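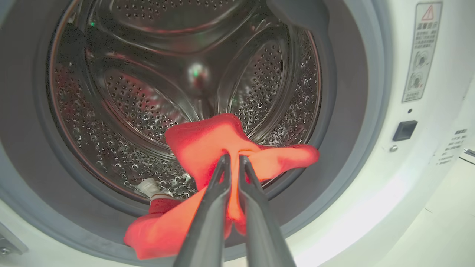
1 min read

Progress Report to the Durkell Fund: Safe Practice for Household Laundry Robots

The Stuma project continued work this period on its code of practice for robots that load and empty front-loading washing machines. Trials were held at the Gukusmont site. The draft code now has 21 clauses, of which 5 are new since the March report.

Drum entry. The gripper may enter only when the drum is at a complete stop and the door is fully open. Fingers must be closed or nearly closed while crossing the rubber gasket. Garments are to be gripped by a gathered fold and lifted clear of the rim before the arm turns away.

Force limits. Vrabec, our testing partner, has proposed a pull limit of up to 30 newtons on fabric. If a garment catches on the gasket or a lifter, the arm must release it and try a new grip. Operators asked for a clearer rule on repeated attempts, and this clause remains open.

Small items. Pieces left on the drum floor must be logged before the door is closed. The present wording does not cover paper or loose tags and will be revised.

Labels. Warning labels on the machine front must remain uncovered and readable during all trials, whatever their language.

Records from 4,000 pick attempts have been passed to Vrabec for review. Spending is within the approved budget. We request the Fund's comments on the force clause before the next round of trials begins.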